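How to put on a fish fry for a club night

I've been frying fish for our angling club at Stalham for 13 years now, and every November somebody from another club rings up and asks how we do it. So I've finally written it down! This is for a hall supper of 80 people, served in batches, with two fryers going. If you've got fewer coming, just scale it down, but don't scale down the chips (you will regret it).

Sort the fish first

We use a mix. Perch and zander from our own members' freezers if there's enough, and then I top up with pollock from the fishmonger in Brorketbridge. Ask people to bag their fillets flat, skinned and pin-boned, with the date written on. I once got handed a carrier bag of whole perch at four in the afternoon, scales and all, and I was still scraping when the doors opened.

Move everything from freezer to fridge the night before, on trays with a rack or some kitchen paper underneath. Wet fish spits and the batter slides straight off it. Pat each piece dry again just before you flour it.

The batter

For each batch I do two mugs of plain flour, one of cornflour, a good spoonful of baking powder, salt, and cold fizzy water until it looks like single cream. Lager works too, but we always have a few who don't touch alcohol, so I've stuck with water. Mix it at the last minute and leave the lumps alone. Make small bowls of it, keep the spare flour mix dry in a tub, and top up as you go.

Hammad Bangash, who runs the second fryer, puts a pinch of turmeric and a bit of chilli powder in his, and I have to admit his queue is longer than mine.

Frying

Get the oil to 180 degrees and check it with a thermometer every time, even if the dial says it's ready. Flour, batter, let it drip, then lower the fish in away from you. Perch fillets want three or four minutes, pollock more like 7 if it's a thick piece. Four pieces at once is plenty in an ordinary catering fryer – any more and the oil goes cold and you get soggy fish. Drain on a rack, never on a flat plate, and salt straight away.

Keep a lid and a fire blanket within reach, and don't let anyone wander through the kitchen with a pint.

The rest of the plate

Chips get blanched in the afternoon at a lower heat and finished to order. Coleslaw is made on the day, mushy peas in the slow cooker, lemon wedges, bread and butter. Tartare sauce I make on the Tuesday before, and it's better for the wait.

Whites and aprons

Wear something you can boil wash. Oil marks need washing-up liquid rubbed in before they go anywhere near the machine, then a hot wash. Once they're dry, get them folded and put away with the aprons so they're ready for next time. 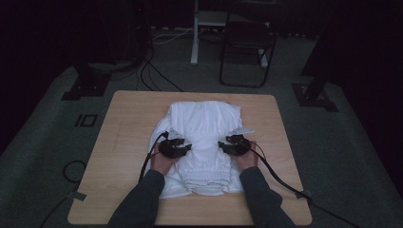
Folding the whites

Clearing up

Leave the oil until morning. It needs to be properly cold before you strain it back into the drums, and our local collector takes it away if we ring ahead. Wipe the fryers out while they're still a little greasy, then hot soapy water, then dry them or they'll rust at the seams. Open every window in the hall too, as the toddler group are in first thing and they do notice.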